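Teaching a home-built robot to stay on the paving, part 3: camera, lens and the first outdoor run

In part 2 we got the drive boards talking to each other and the thing could be steered from a laptop without twitching.

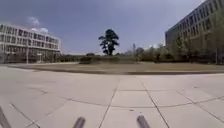 So now it needs eyes. Or one eye, at any rate. I've gone for a single wide-angle camera and a very simple bit of software that decides what is floor and what isn't, and I'm going to take you through it in the order I wish I'd done it, with my own mistakes left in where they might save you an afternoon.

If you've only just found these pages, the robot is called Lolau, it lives on a shelf at the Langlois Yard workshop, and it was built by me and Ottilie Kälin with a lot of borrowed tools. You don't need the same chassis. Anything that rolls or walks and can carry a small computer will do.

What you'll want on the bench

A USB camera with a wide lens. Mine claims 146 degrees and I've no reason to argue with it.
A bracket you can tilt and then lock. Proper bolts, please, friction hinges droop.
Flat black paint or black cloth tape.
A printed chessboard stuck to something really stiff.
A short USB cable with a right-angle plug.
Cable ties and a bit of the Flasex sleeving left over from part 1.
A laptop on the same network as the robot.

Mounting the camera

The temptation is to stick the camera right at the front so that nothing of the robot gets into view. I did that first. It looked lovely and it was useless, as the patch of ground just ahead of the robot disappeared underneath and we drove straight into a drain cover with a raised lip (sorry, Ottilie).

Move it back and up. On Lolau the lens ended up 570 mm off the ground, tilted down a little, and I'm perfectly happy for bits of the bodywork to poke into the bottom of the view. It's quite handy having them there. If they shift between one run and the next, the bracket has moved, and you know before you've wasted any time wondering why everything's gone wonky.

Tighten the tilt bolt, pick the robot up, give it a decent shake, and look again. Then put a dab of paint across the joint so you can see if it slips. Hermenegildo Orozco, who has the bench opposite ours, uses his daughter's nail varnish for this and I've now nicked the idea.

Paint anything shiny that sits near the lens. I missed one bolt head and spent most of an evening chasing a bright blob which the software kept calling an obstacle.

Calibrating the lens

A wide lens bends things. Straight kerbs bow, buildings lean over, and the joints between slabs fan out in a way that makes your line-finding code very confused indeed! You have two choices: flatten every picture before you use it, or leave it bent and be careful about which parts you trust. We flatten only the lower half, because that's where the ground is and the little computer hasn't got the puff to do it all.

1. Hold the chessboard up close so it covers a good chunk of the view, and save a picture.
2. Move it to each corner in turn and save more. The corners matter most with a lens like this, and they're the bit everyone skips, me included.
3. Tip the board forwards, backwards and sideways in a few of them.
4. Run the fisheye calibration, and make sure it is the fisheye one. The ordinary one will give you an answer too. It'll be rubbish, but it won't tell you so.
5. Throw out any picture with blur and run it again.

I took 70 pictures and kept fewer than I'd like to admit. Get a second person to hold the board if you can. Doing it alone with one hand on the space bar is miserable.

Save the result with the name of the camera in the file name. I have two of these cameras, they look identical, and they aren't.

Masking out the robot

The software must never treat the robot's own body as something to steer round, or it'll sit there on the spot being frightened of itself. Take one still with the robot parked, open it in any drawing program, and paint black over everything that belongs to the robot. Paint the rest white. Go a bit over the edges, as the body rocks when it moves. Save that as mask.png next to the script, at the same size as the camera picture, and multiply the two together before anything else happens.

If your robot has parts that swing, do this with them at both ends of their travel and join the black areas together. You lose a bit of ground but not much.

Telling paving from grass

I'd planned something terribly clever here with a trained network. Elīna Lūse looked at my sketch and asked whether I'd tried just looking at the colour. I hadn't! So we tried it, and for pale slabs next to a lawn it's plenty.

Convert the picture to HSV. Take a small rectangle of ground right in front of the robot, above the mask, and work out its average hue and saturation. That's your sample of "floor". Anything joined on to that patch and close enough in colour counts as floor as well. Everything else is a no.

A few things I fiddled with until it behaved:

Blur the picture a little first, or scuffs and stains come up as tiny holes.
Close up thin gaps afterwards. Slab joints are dark and will happily chop your floor into islands.
Ignore everything above the horizon. Overcast sky and pale concrete are closer in colour than you'd think.
Update the sample slowly. If it changes too quickly the robot creeps on to the grass, decides that grass is the new floor, and off it goes.

Dry summer grass is trickier than green. Ours had gone tan by the end of July and the gap between it and the slabs got rather narrow, so I brought in saturation as well as hue and widened the safety margin at the edge.

Exposure outdoors

Turn auto exposure off, or at least tell it to look only at the lower half. With a wide lens you get a huge helping of sky, and the camera will darken the ground to suit it. I set mine by hand at the start of each run, pointing the robot the way it's going to go. If the sun comes out you'll have to stop and do it again, which is a pain, and I don't have a good answer yet. Thierry Lecomte suggested a little card hood over the lens and it does help with glare. It also catches the wind.

The first run

Pick somewhere big, flat and quiet, and ask whoever looks after it. Then:

Put the robot down facing open ground.
Check the live view and that the mask still lines up.
Have one person on the laptop and one walking alongside with a hand near the stop button.
Set the speed to the lowest it'll manage without stalling.
Start it, let it go for 10 seconds, and stop it yourself. Do that a few times before you let it go any further.

Record everything, including the boring runs. Our logging script writes a picture and the steering command side by side, and one decent outing filled over 10 GB, so take a bigger card than you think you need.

If it wanders steadily to one side, check the camera is square to the chassis before you touch the code. Ours was twisted by the tiniest amount and I'd already "fixed" it in three different places in software, all of which had to come out again.

The scripts are in the same folder as the ones from part 2, under kestadent (an old project name that stuck). You'll need to change the camera number at the top of the file and the path to your calibration. Part 4 will be the edge-following, once I've got it turning left as well as it turns right.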